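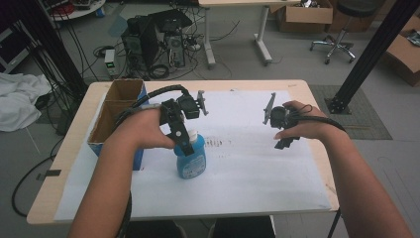 Lists > Shared Workroom > Tables and storage

From: Bouchra Slaoui
To: workroom list
Date: 05/01/2025
Subject: Re: Paper on the tables, and the divided boxes

Dear all,

Thank you to Ignacio for his message. I answer in the same order.

Ignacio Cantero wrote:
> Could we agree on how we cover the tables? In October I found
> glue on the bare wood two times. Also I would like to know if
> the cardboard boxes with compartments are for everybody, and
> where the spray bottles must go at the end of the day.

About the paper: I am in favour of one large white sheet per table, fixed with a clip at the edge. Tape leaves marks on the light wood and I spent a long evening removing them. When the sheet has smudges it can stay, but please change it when it is torn. The roll from Killis is finished in almost 32 days, so I have ordered 2 more.

About the boxes: yes, they are for everybody. I prefer to keep one on the left side of the table, open, with the bottles standing in the compartments. They fall less often than on the shelf.

About the spray bottles: the blue ones go back in the box, upright, with the nozzle closed. Please do not peel off the label, even if it is ugly. Last year we had a bottle without any name and I had to pour it away.

One question from my side. Does somebody still need the empty cartons in the Stasiv room? If I receive no answer I will fold them and take them to the recycling.

Kind regards,
Bouchra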